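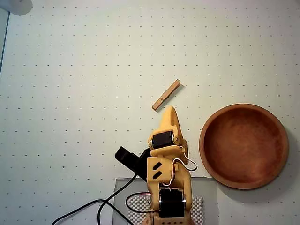

Minutes of the Monthly Meeting, Padden Craft and Repair Room

Monday, 6:30 in the evening

Chair: Yvonne Pearce
Minutes: Kyung-tae Yang

1. Minutes of the previous meeting

The minutes were read and accepted with one correction. Under "Supplies", the word "clothesline" should be "clothespins". Kyung-tae apologized for the error.

2. Clothespins for the drying lines

Yvonne reported that the paper group and the dyeing group both ask for more clothespins before the spring sale in March. At present the two groups take from the same box, and on busy evenings the box is empty before the second group begins to hang its work.

The members discussed wooden or plastic. Several members prefer plain wooden ones with a metal spring, without paint, for the reason that paint has left color on wet paper in the past. One member said that the spring can leave a rust mark if the pin stays on damp cloth overnight. It was answered that the cloth should be taken down the same evening in any case, as it is written in the room rules.

Two offers were presented. Emton sells wooden clothespins in cartons of 1000. Drivier sells only in cartons of 3000, with a lower price for each piece, but the carton is large and we have no good shelf for it.

Decided: one carton from Emton. Yvonne will place the order.

3. The white table top with dots

The new white top with the gray dot grid is now in use. Members find it helpful for laying out small things in straight lines. The question was raised if glue and dye may be used on it. After some discussion it was agreed that glue is allowed with a sheet of paper under the work, and dye is not allowed at all. Dye work stays at the sink.

Yvonne asked that small parts are picked up from the top at the end of each evening – clothespins, pins, buttons and similar. Light things are easily swept to the floor when the next person puts down a bag.

Decided: a tray for small parts will be placed at the window side. Kyung-tae will bring one from home.

4. Sale in March

The dyeing group will show its scarves on a line with clothespins, as last year. The paper group would like to use a second line for cards. It must be checked if the hooks in the wall are strong enough for both lines – Yvonne will ask the building office.

The price labels are still missing. This point is moved to the next meeting.

5. Other matters

The key to the cupboard has number 3672 on its tag and should be returned to the hook after use. It was not on the hook on two evenings.

The meeting was closed at 7:45.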